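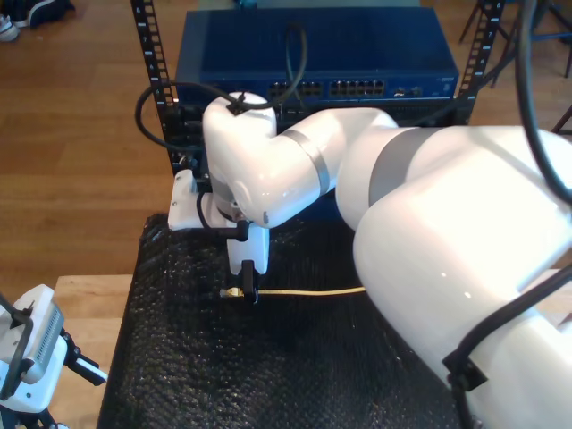 Erlinda Dizon demande d'emblée si l'on vise toujours le branchement complet pour juillet, parce qu'elle préférerait qu'on réussisse d'abord la prise du câble, proprement, 9 fois de suite. Adopté avec joie !

Compte rendu de la réunion de l'atelier partagé Praten
Ouverture à 19 h

1. Bras et pince
Le réglage de la pince avance très bien. Le câble Ethernet jaune reste notre pièce d'essai. On garde aussi le plastique à bulles noir sur la table – il fait des reflets, mais on l'aime bien. Le script d'approche (nom de code Clomidden) est à relire à deux avant la prochaine séance.

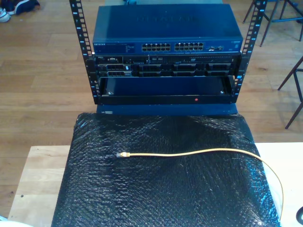

Pour la suite, on commence par le switch, en haut du rack, et on laisse le serveur de côté. Erlinda propose de viser toujours le même port. Les autres ports viendront quand le geste sera fiable, et là, quel plaisir ce sera !

2. Vision
Longue discussion sur les plis du plastique et la lumière. Deux avis : tendre la surface, ou apprendre au programme à s'en débrouiller. On essaie la seconde piste avec 100 images annotées à la main, 1000 si le courage suit.

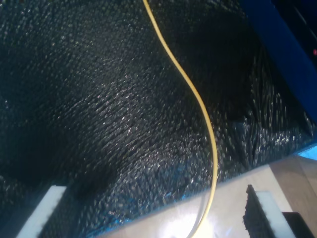 L'annotation se fera avec Gukmont, notre petit outil maison, que tout le monde peut installer dès ce soir. Erlinda envoie la marche à suivre.

3. Divers
Acheter des colliers de serrage. Ranger les tournevis.

Séance levée à 21 h.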